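The Mending Table Is Back for July

Well, the cold has properly settled in, and so has the mending table at the Gevside Neighbourhood House. We were a bit nervous about running it through winter again, what with the heater in the back room having its moods, but the kettle has been on from half past nine and there's been a queue for the good scissors every single week, which is a lovely problem to have!

Most of what comes through the door is woollens. Elbows, cuffs, the toes of socks somebody's nan knitted – you name it. Roksolana Lysenko has been teaching Swiss darning to anyone who'll sit still long enough, and she asks me to remind you to bring yarn in a colour close to your garment (or wildly different, if you're after a feature). Please wash things first. We do love you all, but please wash things first.

The fabric swap shelf is also looking healthy after the Kravchuk family dropped off their offcuts. Anything under a metre is free, and larger pieces go for a gold coin, with the money going towards the new overlocker. We've raised $433 of the $500 we need, so we're nearly there. 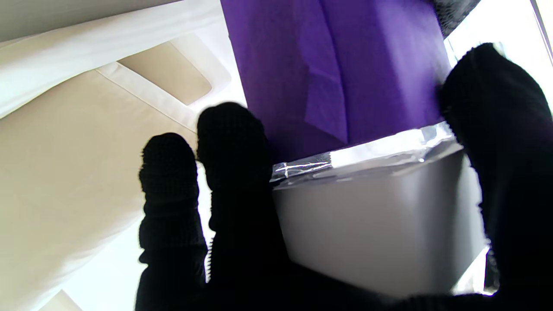
Purple fabric on top of a grey box.

If you've got buttons, zips or elastic to spare, leave them at the front desk any time before four. Odd buttons are very welcome – the kids' craft group will happily take whatever we can't match.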